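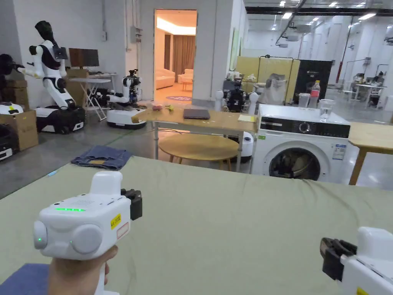
Washing jeans less, and other laundry changes

I changed how I do laundry last June and I have kept it up long enough to write it down. A few people asked in the comments on the moving post what I meant by "we fixed the laundry," so this is the long answer.

Some background. In the old apartment the washer was in the kitchen, and anything that looked tired went straight in. A shirt worn for an hour went in. Jeans went in after one day. I grew up in a house where clothes on the floor were dirty clothes, and most of my clothes ended the day on the floor.

The new building has a shared laundry room in the basement with a Plateck washer that takes a card. You load the card at a machine in the lobby which only accepts fives. Each wash costs enough that I started looking at what I was putting in. I kept a note on my phone for the first while, and when I added it up I had spent $200 on washing and drying, a good part of it on things that weren't dirty.

The first change was a place for clothes that have been worn but don't need washing. I had never had one. They used to go on a chair, then they slid off the chair, and then they were on the floor and counted as dirty. I put a rail with hooks behind the bedroom door. Sweaters, jeans and overshirts go on it. If something has been there so long that I can't remember wearing it, it either gets washed or goes back in the closet.

Jeans were the biggest part of it. I have read all the advice about never washing them and freezing them and so on, and I don't do any of that. I wash mine when they smell, when they have gone baggy at the knee, or when I have spilled something on them that won't come off with a damp cloth. They go inside out, in cold water, zipped up, with other dark things. I don't put them in the dryer anymore. The pair I bought after we moved still has most of its color, and the pair before that was pale at the seams by the end of its first summer.

Drying took longer to figure out. There is a line on the roof but it's shared, and the people on the top floor have more or less claimed Monday for their sheets. I was annoyed about that until I talked to Marietjie Sibiya, who lives up there. She told me the sheets are up before seven and down by lunch and I was welcome to the line after that. I had never asked. So now I carry my basket up after lunch on the days I work from home. In winter I use a folding rack in the bathroom with the window open a little.

A few things about line drying that I had to learn the slow way. Shake everything hard before you hang it. Hang shirts from the bottom hem so the peg marks are somewhere you tuck in. Hang jeans from the waistband, pockets turned out, or the pockets stay damp when the rest is done and you find out when you put your hand in. Towels come off a line stiff. I have gotten used to it, my husband hasn't, and so towels are the one thing that still get a turn in the dryer at the end.

Then detergent. I was using far too much. The cap on the bottle has three lines in it, and I had been filling past the top one for most of my adult life because I assumed more was cleaner. Tirta Pelupessy at the alterations shop on our corner put me right on that. I had taken in a black shirt to ask whether the gray streaks meant the fabric was going. Tirta rubbed it under the tap and it foamed. The shirt was full of old soap. I ran it through with no detergent and the streaks came out. I use the bottom line now, for everything, and add a bit more only for gardening clothes. I also stopped using fabric softener, mainly to have one less bottle to carry down the stairs.

Stains I deal with when they happen, if I'm at home. Dish soap for grease, cold water for blood, and for coffee just water and some patience. I used to own a spray and a stick and a powder for this. The powder is still under the sink. I keep it for the collar of one white shirt.

Folding is the part I still don't like. I used to leave clean clothes in the basket for days and dress out of it, and then things got creased and I would wash them again to get the creases out, which is a stupid way to spend five dollars. What helps is doing it as soon as I come down from the roof, before I sit down. I put a cover over the table so the clothes don't pick up crumbs, put the radio on, and do the large things first. Jeans in half lengthwise and then in thirds. T-shirts I fold into a rectangle and stand up in the drawer. I tried rolling them and went back. Socks get paired but not balled, as balling had stretched out the tops of all my good ones.

Underwear doesn't get folded at all. It has a drawer and it goes in the drawer.

What I haven't solved is wool. I have a cardigan from my aunt that I am afraid to wash in anything. I hand washed it once in the bathtub, laid it out on towels, and it took most of a week to dry and smelled like a dog while it did. It was fine afterward. I have been airing it by the window since then and hoping for the best. If you wash wool by hand on a regular basis and have a way of getting the water out that doesn't involve kneeling on it, please leave a comment.

I also want to try doing the bedding on the roof once the weather is better. It will mean fitting in with the Monday people, or doing it on an evening when the line is clear. A duvet cover takes up nearly all of it. I may ask Marietjie if we can share a load and split the card.

Next post will be the balcony boxes, which are behind schedule. The beans came up and the lettuce didn't.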